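Workshop Notes – the gripper build, part two

Quick one this month, I have a print running and it needs watching. Last time I promised the wiring write-up. Not ready. Cenero board is still on backorder and I'm not drawing a diagram for a board I haven't had in my hands. So this is all fingers and linkages, which is where the hours went in March anyway.

For anyone who just joined the Sturport list: we're building hand-held grippers at home, the kind you squeeze yourself and carry around the table, camera on top, two jaws in front. Later the same jaws go on the Trivwood arm, or that's the plan. First we want to know they can hold dishes. Real ones, on a real table with a tablecloth on it. Foam blocks told us nothing.

Where it stands: 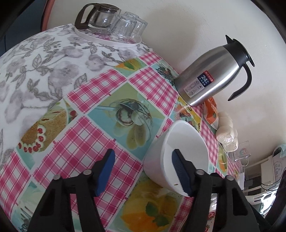
Jaws open, blue pads on. Four pivot pins, two a side.

Linkage first. The pins are steel and I'm happy with them. First set of arms had holes drilled by hand and you could feel the slop just picking the thing up, the tips wandered all over. Matěj Vaněk reamed the second set at his place and the difference is night and day. If you don't have a reamer, borrow one. Don't do what I did with the round file. The cut-outs in the arms are there to save weight and they do, but keep the corners rounded inside. I cracked one arm right at a sharp corner, on a tea mug of all things.

Pads. We went back and forth on this for weeks. Smooth rubber looked nice and slid right off glazed china. Ribbed is better on rims. Brenda Pilkington cast hers in a tray with strips of cable tie glued to the bottom for the ribs – ugly mold, great pads. Let them cure overnight, don't peel early. Wash them with dish soap before you glue, the mold release stays on the surface and teh glue won't take. Ask me how many I glued twice.

Rims are the hard part. A glass you come at from the side and squeeze, easy enough if it isn't crowded in with the others. A plate lying in a basin is another story. One finger has to get inside, the other one goes down between the rim and the basin wall, and if your fingertip is fat there is just no room. Mine were fat. I took 2 mm off the outside face of each tip and that got me in. Tapered would be nicer still, Brenda is drawing a tapered one now and will send the file round when she's done fiddling with it.

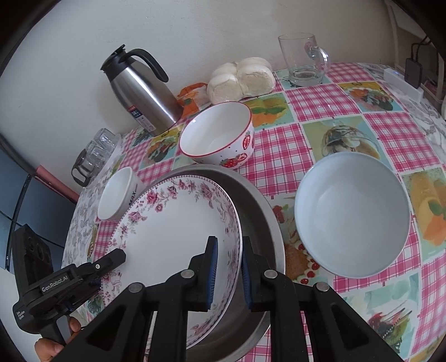
Also don't set the closing spring too strong. You want to feel the plate through the handle. With the heavy Vávra spring I couldn't feel anything, I just heard it, and that's a bad way to learn about china. The lighter one from the same pack is fine for everything up to a deep bowl. Past that you're using your own hand strength and your thumb will complain after about 15 minutes. Take breaks.

Working in tight spots with more than one gripper – talk to each other. Sounds silly. But both people are watching their own fingertips and not the other housing, and those housings stick out more than you think. We've chipped a corner already. Agree who moves first, then the other one comes in. And route the camera cable up the back of the handle with tape at both ends, if it hangs loose it will find a glass.

Camera angle, since three of you wrote in. Tilt it down until you can see both pads and all the pins with the jaws wide open. That's all the rule I've got. If you can only see the tips you'll be guessing when a rim gets between them. If you see too much handle you've wasted half the picture. The wide lens bends things near the corners, so do your careful stuff in the middle.

Still on the list: a stop so the jaws don't open past where they're any use, better screws for the housing (the ones I have are too soft and the heads are already chewed), and something to keep crumbs out of the linkage. Matěj wants to try a bit of bicycle tube as a boot. I think it will drag. He can prove me wrong.

Parts swap: I have spare pins, a bag of them, and one good set of arms in black. Looking for a short ribbon cable and any leftover blue silicone, even a half cup. Reply to this email or just bring it along, the workshop is open from 4 and the side door sticks so push hard.

Wiring next month if the board shows up. If not you get the spring chart, which I've started and is mostly pencil scribbles at the moment. Print just beeped, got to go.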